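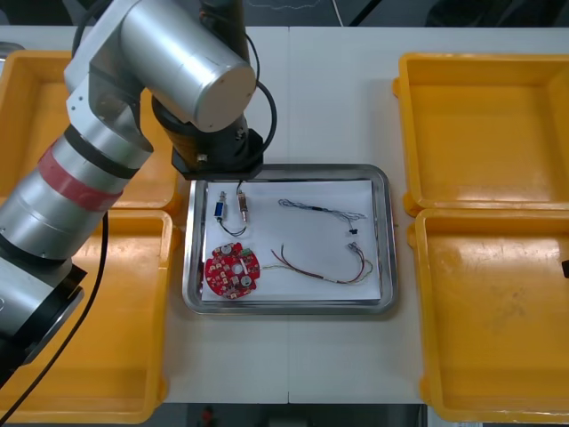

Figure 1. Stainless steel tray and yellow plastic bins at the work table.

Housing and Social Contact Among Retired Working Donkeys at the Tilora Sanctuary

Student project report, Applied Animal Welfare
Leokadia Adamczyk
Reading time: 3 min

1. Purpose

The Tilora Sanctuary, outside Pestville, takes in donkeys retired from brickyards and farm hauling. Most arrive after years of being stabled alone. This project examined whether newly arrived animals settle more readily when placed with one companion or when introduced directly to the main herd.

2. Method

Observations were made in May over 300 hours, divided between the lower paddock and the covered yard. Three donkeys were followed closely: Pradia, Caron, and an older gelding who had not yet been named. Pradia was housed with a single companion. Caron and the gelding joined the herd after the standard quarantine period.

At fixed intervals the observer recorded whether each animal was feeding, resting, standing alone, or in contact with another donkey. A total of 2,161 entries were made. Entries taken during farrier visits were kept in the log but left out of the comparison. Feed was not changed for the purposes of the study, and sanctuary staff retained full authority over all handling decisions.

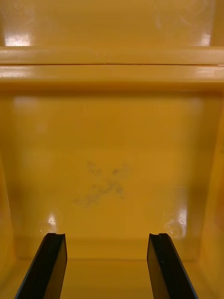
3. Findings

Pradia was recorded in contact with her companion in 64 percent of her resting entries. The two animals commonly stood side by side at the fence and moved to the hay rack together. Caron spent her first days at the edge of the herd and fed only after the others had left. The gelding was accepted sooner, which staff attributed to his calm response when approached.

Mutual grooming was recorded for Pradia from the first week. It was not recorded for Caron until the final week of observation.

4. Limitations

The group was very small, and the animals differed in age and history. One observer made all entries, so agreement between observers could not be tested. The results should not be applied to other sanctuaries without further study.

5. Recommendation

It is recommended that the sanctuary offer a single companion to new arrivals where space permits, and that resting contact be recorded during the first month.

Submitted Dec 13, 2020

Filed under: Student Work, Animal Welfare, Equines

Comments (3)

marshgate: Did the gelding ever get a name?

Tess R.: We paired our two rescues from the start and saw much the same thing at the hay rack. Good to see it written up.

old_paddock: Would like to see the winter numbers, when they are all in the barn anyway.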